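**Lidix home assistance work, progress report for December**

Most of this month went on one fault, so the report is mainly about that. The planned work on clearing a dining table in simulation is behind by 2 weeks as a result.

**What went wrong**

Early in the month the Lidix arm failed to stop when a stop was requested during a reach. The software logged the request straight away, but the arm carried on for 300 ms before the brakes came on. Our limit is 50 ms. It was moving slowly at the time, the test area was clear and there was no injury or damage. We cut the 230 V supply at the wall, locked it off and have not run the arm at full speed since.

The wired emergency stop is on a separate circuit and was not affected. The fault is in the software stop, the one the planner uses when it thinks something is in the way.

**Cause**

The stop message shares a queue with the camera updates. When the planner is handling a crowded surface the queue fills up, and the stop waits its turn. With a bare table we could not reproduce the delay at all, and that cost us several days. Once we replayed the original log at full load it showed up on nearly every run.

We sent the logs to Wendt, who supply the motor controller. They found no fault on their side and we agree with them.

**What we have done**

- Moved stop messages to their own channel, ahead of everything else.
- Added a watchdog in the controller that applies the brakes if the planner goes quiet.
- Limited the arm to its lowest speed setting until the retest is signed off.

The first two changes are in the current Flovon build. So far they have only been run in simulation, and I do not want to claim more than that for them.

**Simulation tests**

We are using the Wondov home set for the retest - mainly the open-plan room with the dining table and the kitchen island. The table carries a tall green bottle, a glass carafe, plates and a bowl, enough separate objects to load the planner properly.

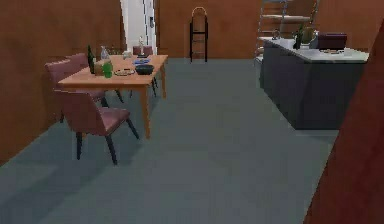

Stops are triggered at random points in the reach, both over the table and on the way across to the island. The delay has stayed within limits on all runs to date, with a worst case of up to 50 ms. That is too close for comfort and we are looking at where the remaining time goes. Logging is the likely culprit.

**Next period**

The retest on the real arm needs the guard panels back from repair. If they arrive as promised we will start at low speed in January and move up in steps. Table clearing restarts in simulation alongside it.

No extra money is requested. We would like agreement to move the table clearing milestone back by the 2 weeks lost.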